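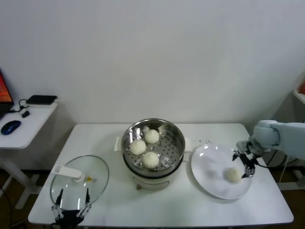 Teaching by hand: how a robot learns to unload a steamer

23/01/2018
By Lizelle Oosthuizen

The task sheet at Estcombe runs to four lines. Take the lid off the steamer. Put it down on the table. Move the buns to the plate, one at a time. Return both arms to the rest position. A person needs no instruction beyond the first line. The robot needs 300 demonstrations, and the engineers who supply them are not yet sure that 300 is enough.

Estcombe builds two-armed systems for small commercial kitchens, and does very little conventional programming in the process. An operator drives the arms by remote control through the whole job, and software records what the joints did alongside what the cameras saw. A model is then trained to reproduce the relation between the two. The method has been in laboratories for years. What has changed is the cost of the equipment and the patience of the people paying for it.

The operator's station is a pair of lightweight arms called Tomis, built to the same proportions as the working pair but without motors strong enough to hurt anyone. Moving a Tomis arm moves its counterpart. Squeezing a trigger closes the two fingers of the gripper. There is no force feedback, so the operator judges contact by eye.

"You learn to watch the object and ignore the fingers," says Ingrid Iwasaki, who leads data collection. "If the bun starts to flatten, you have already gone too far. By the time it looks bad on the screen it is a wasted run."

Steamed buns are a demanding choice. They are white, and so is the plate, and so is the table, which leaves the cameras little contrast to work with. The skin marks easily. The steel wall of the steamer throws highlights that shift whenever an arm passes under the lights. An early model treated one of these highlights as the edge of a bun and closed on nothing in 14 of its first 20 attempts.

The lid causes a separate set of problems. Glass is poorly seen by depth sensors, and the obvious place to hold it, the handle on top, puts the gripper in the way of the head camera. Operators at Estcombe now take the lid by its rim with the left arm and lay it flat beside the pot. The left gripper may keep hold of the rim while the right arm transfers the buns. Przemysław Śliwiński, who wrote the control software, asked for this after reviewing early recordings in which the released lid was nudged across the table by a passing forearm.

Releasing the bun has turned out to be harder to teach than picking it up. The fingers must open close to the plate, or the bun drops and rolls. They must also open wide enough to clear both sides, and then stay still for a moment before withdrawing. Experienced operators skip the pause. Śliwiński's software now flags any run in which the arm leaves the plate less than 200 milliseconds after the fingers open, and flagged runs are checked by a second person.

Consistency between operators is the larger question. Leilani Quintanilla joined the team from a packaging firm, where she set up machines by the older method of storing fixed positions. She keeps a log of style differences. One operator empties the steamer from the front, another from the back. One approaches each bun from directly overhead, another at a slant. All of these complete the task, but a model trained on an even mixture tends to hesitate between them. Her present rule is that the order may vary and the approach may not.

The archive currently holds 3376 recorded runs across all kitchen tasks, of which 334 involve the steamer. Thirty-four of those were rejected, most for squashed buns or a lost grip on the lid. The rejected runs are kept. Quintanilla expects them to be useful in training a second model, called Agbeko, whose only job is to recognise when an attempt is going wrong and stop it.

Not everyone is persuaded. Vaughn Bellamy, a consultant who advises catering firms on equipment, has watched the system twice and regards the figures with caution. "Three hundred runs with one pot and one plate tells you about one pot and one plate," he says. "My clients change their crockery." He would prefer to see fewer runs, spread over more kitchens.

Iwasaki accepts the point in part. The next round of recording, in February, will use three steamers of different heights and a darker plate, and the table will be moved between sessions. The buns will also be filled, which alters their weight and makes a torn skin a good deal more costly to clean up. Until then the operators work in 40-minute sessions, with the buns put back and the lid replaced by hand after every run -- a step that takes longer than the demonstration itself and which, for the moment, is not on the list of things the robot will be taught.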